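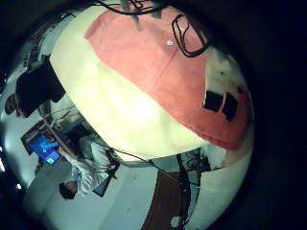
Rosa y blanco, de cerca.

Sorteo en centro comercial: ¿cómo anuncio el premio gordo sin que se coma la campaña?

Nuria Benítez
Miembro desde mayo

Buenas. Llevo la parte gráfica de una promoción para una galería comercial mediana, Montoya, con tres plantas y un parking en el que la gente entra joven y sale jubilada. En mayo montan una exposición de maquetas de trenes hechas por aficionados de la comarca. Muy bonita, todo hay que decirlo, aunque los aficionados discuten entre ellos por el color exacto de un vagón de mercancías como si les fuera la herencia.

Junto a la exposición hay sorteo. Por cada compra de 40 euros te dan una papeleta y el premio gordo es una tarjeta de 3000 euros para gastar en las tiendas. Yo había planteado una línea visual de estación antigua: los carteles son horarios, las papeletas son billetes que se pican y las flechas del suelo son vías. La gerencia lo aprobó con entusiasmo y al día siguiente pidió que el 3000 fuera «un poco más grande». Luego otro poco. En la versión que tengo abierta ahora mismo el 3000 ocupa dos tercios del cartel y el tren asoma por detrás como pidiendo perdón.

Mis dudas son dos:

Una, si alguien ha conseguido convencer a un cliente así de que la exposición también se anuncia, y con qué argumentos. Los míos («jerarquía», «aire», «por favor») no funcionan.

Otra, si la papeleta en forma de billete es buena idea o voy a crear un problema en caja. Tiene que caber el nombre, el teléfono, la casilla de protección de datos y las bases resumidas, que de resumidas tienen poco. La imprenta me ha pedido el arte final para antes de las seis de la tarde de un día que prefiero no mirar.

Gracias por adelantado. Si la respuesta es «cambia de cliente», ya me la ha dado mi madre.

Abilio Vidal
Respuesta aceptada

Hola, Nuria. He hecho unas cuantas de estas y el cartel con la cifra gigante es una fase, como la adolescencia. Se puede acortar.

Lo que a mí me funciona es dejar de defender un cartel y presentar un reparto. Haces dos piezas hermanas. La primera es la de exposición, que va en accesos, calle y prensa local: tren grande, fechas, entrada gratuita y una línea abajo con el sorteo. La segunda es la de sorteo, que va en escaparates, cajas y ascensores, donde la gente ya está dentro con la cartera a mano. Ahí les pones el 3000 del tamaño que quieran, hasta con luces si se empeñan. El gerente ve su número bien gordo y tú salvas la fachada. Cuando hicimos la campaña de otoño de Prurnside llegamos a la reunión con un plano de planta y las piezas pegadas encima con celo, y la discusión pasó de «más grande» a «dónde va cada una». Duró media hora. La anterior había durado tres cafés.

Otra cosa que ayuda es meter la cifra dentro de la idea. Si los carteles son horarios, que el premio sea un destino: andén 1, destino 3000 euros, salida inmediata. Así puede crecer sin cargarse el resto, porque ya forma parte del panel. Prueba con el tipo de letra de los paneles de palas, que aguanta muy bien el tamaño.

Sobre la papeleta: billete sí, pero en dos cuerpos. Matriz para la urna y resguardo para el cliente, con un troquel en medio. Los datos van solo en la matriz. Las bases completas, en la web y en el punto de información, y en el billete una línea que diga dónde consultarlas (que te lo confirme quien lleve lo legal, que luego las reclamaciones las contestan ellos, pero el disgusto te lo llevas tú). Y nada de papel estucado brillante. Los bolígrafos de caja no escriben en él y acabarás con una urna llena de firmas invisibles. Lo sé por 900 papeletas que tuvimos que repetir.

Lo de picar el billete es precioso. También es un segundo más por cliente en hora punta. Habla antes con las cajeras, lleva la taquilladora y que la prueben.

Eliécer Tello

Yo haría una app.

Nuria Benítez

Gracias, Abilio. Lo del destino en el panel lo he mandado hace un rato y han contestado «nos encanta, ¿puede parpadear?». Es papel. Aun así lo cuento como victoria.

Eliécer, tomo nota. La última app de la galería tuvo 172 descargas y sospecho que varias eran del mismo señor de mantenimiento.

Begoñe Aranda

Llego con la pregunta ya cerrada, pero añado algo desde el otro lado del mostrador, que estuve años en el punto de información de un centro parecido.

La gente no lee las condiciones del sorteo, te las pregunta. Todas. Si suman dos tiques para llegar a los 40, si vale el supermercado, si puede participar el perro. Pide que te dejen hacer una chuleta para las tiendas, con el mismo diseño de estación y cinco o seis respuestas cortas. Cuesta cuatro duros y evita que cada dependiente se invente unas bases propias.

Ah, y la urna. Si va en forma de locomotora, que la ranura quede a la altura de un adulto y sea estrecha. La nuestra era un buzón de boca ancha, y el día del sorteo sacamos un calcetín y media magdalena antes de dar con un ganador.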